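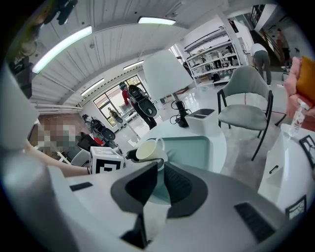
Week 2 handout: Teaching a robot by demonstration
Course notes, Gion Egger. Revised September 16, 2021

Reading before the session: chapter on imitation in the course reader, and the Ovano lab manual up to the section on calibration.

1. Three ways to give a demonstration

Guiding by hand. The teacher takes hold of the arm and moves it through the task while the motors are slack. The joint angles are recorded directly, so the robot can play back what it was shown. It is tiring on a large arm, and the teacher's own body often blocks the camera.

Remote control. The teacher moves a leader device and the robot follows. Everything recorded is something the robot can reach. The drawback is speed. New operators move slowly and stop often, and those pauses end up in the data.

Hand-held gripper. The teacher carries a gripper with a camera on it and does the task with no arm present. It is quick and works in any room. The arm's limits are not felt by the teacher, so some recordings will have to be thrown out later when the motion is checked against the real joints.

2. What gets recorded

For the hand-held tool we keep the video, the opening width of the fingers and the position of the tool in the room. Position comes from the video together with the motion sensor. Printed square markers help to tie separate recordings to the same starting point. If a marker is moved between recordings, start a new session and note it on the sheet.

3. Handling a mug

Mugs are a good first object. A mug can be held by the rim, the body or the handle, and each grip leads to a different wrist position when it is put down. If half the demonstrations use the handle and half use the rim, a simple model may average the two and close on nothing. Atieno Temba's group at Skikus recorded 954 demonstrations and kept 880. Most of the rejected ones had lost tracking during a fast turn of the wrist.

For the exercise, agree on one grip per pair and write it down. Vary the starting place and the angle of the mug. Other people may be working in the same room, and that is fine as long as they stay out of reach of the tool.

4. Exercise

Work in pairs. One person demonstrates, the other resets the objects and keeps the sheet. Record 40 demonstrations, then swap. Pause briefly with the fingers open at the start and end of each one. Do not correct a dropped object in the middle of a recording; stop, mark it as failed and begin again.

Hand in the sheet and a page on which demonstrations you would leave out of training, and why. Questions about the tools go to Estrella Ocampo. The remote control part is in the February session.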